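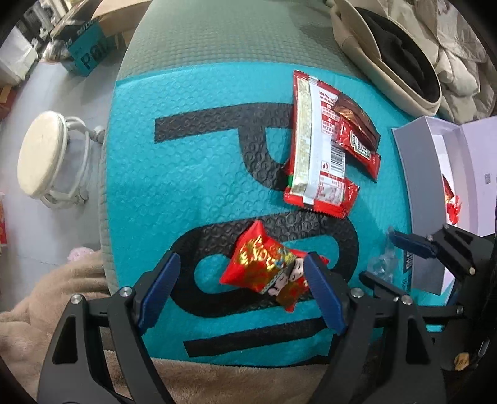

我对喜糖包装上的字产生兴趣，纯属偶然。那阵子我在整理访谈录音，桌上总有几颗糖，吃完了糖纸舍不得扔，压在键盘底下，压着压着就攒了一沓，于是我开始琢磨：为什么大家都觉得某些糖“一看就喜庆”？问了一圈，答案都差不多，“红的嘛”，再追问就没下文了。可红色的包装多了去了，辣条也红，酱料也红，没人拿它们去随礼（至少我没收到过）。所以光有红底不够，还得看红底上放了什么。像图1里这种，红底、金色汉字，再加两个圆脸黑发的卡通小人，三样凑到一块儿，味道就出来了。我把这种搭配叫作“红金双人式”，名字土了点，但用起来顺手，后文就一直这么叫。

图1 “红金双人式”糖果包装

3.2 材料从哪儿来

先交代一下材料。我手头一共有600张糖纸和小包装袋，其中大部分是Imelda Manalastas多年收藏的，她大方得让我有点不好意思，整整一个鞋盒直接寄过来，里面连防潮的纸都垫好了。剩下的是我和Dennis Minja从亲友那里一点点讨来的。讨糖纸这件事比想象中难，很多人愿意给糖，却不明白你为什么只要外面那层皮，有位阿姨坚持让我当着她的面把糖吃完，我那天下午吃了四颗花生酥，晚饭都没吃下去。

这批材料有个明显的毛病，就是年代不好定。糖纸上很少印年份，批号又常常在封口的锯齿边上，一撕就没了。我们试过按工艺来猜，比如蜡纸、玻璃纸、复合膜大致对应不同的时期，可小厂用老设备的情况太多，猜出来的结果互相打架。最后我决定不做历时的比较，只看版式本身。Nadja Mösli看过初稿后觉得这样有点可惜，我也觉得可惜，但宁可少说一点。

3.3 字放在哪儿，人放在哪儿

编码的时候，我们只记三件事：主要文字的颜色，图案里有没有人物，人物和文字谁占的地方大。一开始还记过字体，后来放弃了，因为我和Dennis对“美术字”的理解完全不一样，他觉得只要笔画加粗就算，我觉得至少得有点变形。为这个吵了一个下午，茶都凉了两壶！最后谁也没说服谁，那一栏就空着了。

人物这一项倒是意外地有意思。成对的人物当中，写实的很少，多数都是圆头圆脑的娃娃样，五官简化得厉害，脸和身子的比例也不讲究。我在访谈里问过大家怎么看这些小人，回答大致分成两路。一路人说是新郎新娘，另一路人说就是两个胖娃娃，跟年画差不多，图个吉利。好玩的是，同一张糖纸拿给同一家的两代人看，长辈偏向说娃娃，晚辈偏向说新人，而且都说得斩钉截铁。Fouad Sabbagh做过贺卡的研究，他提醒我，这种含糊恐怕是设计上的方便：画得越简单，能用的场合越多，婚礼、满月、过年都能抓一把出来，厂家不用另外开版。我很喜欢这个解释，不过手上没有厂家那边的材料，只能先放在这里。

再说字。金色的字在访谈里几乎人人都提到，但大家记住的往往是“金的”，字的内容反而说不上来。我拿掉糖纸以后请受访者复述上面写了什么，多数人想一想就笑了，说反正是好话。这和超市货架上的情形很不同，货架上的包装要让人记住牌子，喜糖的包装似乎只要让人认出场合就行，牌子退到后头去了。我猜这也是散装糖特别爱用这套版式的缘故：一把抓进袋子里，露出来的可能只是一个角，一点红一点金，已经够用了。

3.4 皱了以后还认得出来吗

这一小节本来不在计划里。Thaddäus Hubmann有次来我办公室，看到我把糖纸一张张压在玻璃板下面熨平，说了一句：可是谁会看平的糖纸呢？我当时有点不服气，回去想了两天，觉得他说得对。糖在盘子里、口袋里、小孩手心里，包装总是皱的、歪的，反光也乱七八糟。我们扫描得平平整整的那些图，其实没有几个人真正见过。

于是我们又补做了一轮小访谈，请13位受访者看揉皱的包装，只看一眼，然后说说这是什么场合吃的糖。做法很粗糙，人数也少，不足以下什么结论，所以我只讲印象。红底金字的那些，大家开口都很快；颜色换成粉紫、香槟色的新式喜糖，停顿就长得多，有人猜是巧克力，有人猜是化妆品小样（这位受访者后来还挺失望的）。小人的脸也帮了忙，哪怕折痕正好从中间穿过去，圆圆的轮廓还在，人们就会往“喜”的方向想。

当然，熟悉也可能只是因为吃得多。年纪小的受访者里，有两位说自己从没在婚礼上见过这种糖，只在外婆家的铁盒里见过，他们认出来的“喜庆”恐怕和上一辈人认出来的不是一回事，更接近于“家里有客人来”。这一点我打算放到下一节，结合铁盒和果盘的摆放习惯一起谈。

分享 4　评论 13
联系作者｜版权所有，转载请注明出处｜返回顶部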